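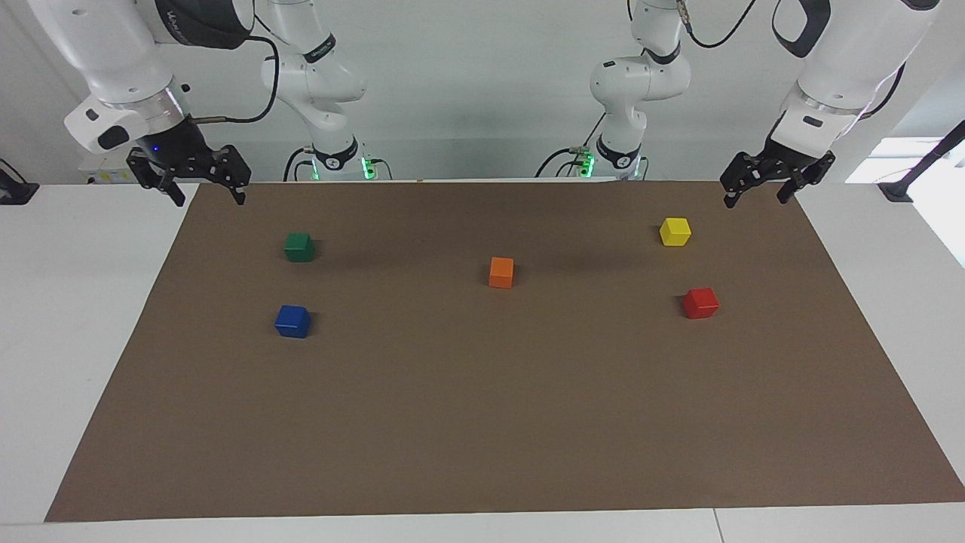 In Praise of the Dull Demonstration

Jun 10, 2020

I have come around to a view that would have embarrassed me when I started: the best part of robot learning is gathering the examples. I like it more than training the model, more than the plots, and a good deal more than the talk at the end. Give me a table, two arms and a handful of colored cubes, and I'm happy until somebody turns the lights off!

Most people in the field treat this stage as a chore. You get it done, you hand it off, and you write one thin paragraph about it in the paper. I think that's a mistake, and I think it explains a lot of disappointing robots.

Take our Moschos set, which we've been building at Unthorpe since last August. The task sounds like something for a toddler. A person guides the arms, a gripper goes to a cube, the cube gets picked up and put somewhere else. We have 1367 recorded episodes of this. When I tell people that, they look at me with real pity. But sit down and watch a long stretch of them, and you start to see how much is going on in a task that small. One operator always comes straight down. Another likes to nudge the cube a little first so it squares up with the fingers. One person drifts toward the nearest cube before remembering which color was asked for, and the drift is right there in the data, faithfully recorded, ready to be learned.

Is the drift bad? I used to say yes and throw those episodes out. Now I keep them, with a note. A model that has only ever seen a perfect approach has no idea what to do once it's off to one side, and sooner or later it will be off to one side. The wobble and the recovery are the lesson. We trained once on 200 of our cleanest episodes and once on 200 picked at random, messy ones included, and the second policy was the one I would have trusted with my coffee cup.

The awkward cases are where I get greedy. Two cubes close together, one tipping as the jaws come in, a cable hanging where you'd like to have a clear view — I want lots of those. Left to themselves, people lay the cubes out nicely, with plenty of room between them, because people are tidy and they want the arm to do well. So we shuffle the layout between episodes and we don't fix it when it comes out ugly.

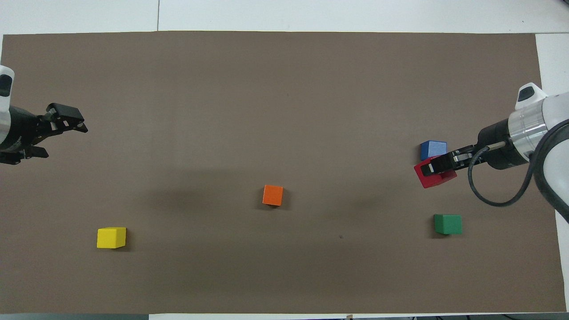
Kosmas Papadakis wrote to me after reading a draft of this and told me I was romanticizing the mess. His point was that a sloppy demonstration and a hard demonstration are different animals, and that if you keep both you had better be able to tell them apart later. He would rather have 7 people record a little each, with a careful label on every attempt, than one patient soul record all week with none.

He's right about the labels, and I've changed our sheet because of it. Every episode now gets two marks, one for how hard the layout was and one for how well the operator handled it. It adds a few seconds. I still think he is too quick to throw away the sloppy ones, and we've agreed to argue about it in person.

Where we fully agree is on who should be doing this work. At Zuninham, where I spent two years, recording was handed to whoever had joined most recently, and the people designing the models never touched the arms. They were smart people and they were guessing. A single afternoon at the controls would have told them that the hard moment in a pick is the last little bit before contact, when your own hand gets in the way of your judgment and you slow to a crawl. You can see that crawl in every file once you've felt it yourself.

So my request to anyone running a lab is a simple one. Put yourself on the rota. Record a batch, then watch it back at normal speed, all of it, with no skipping. You'll be bored for a bit, and then you'll notice something odd in how you release the cube, and you'll want to record another batch to see if you always do it. We start on the Skesteck tasks next, with lids and drawers, and I've already signed up for the first shift.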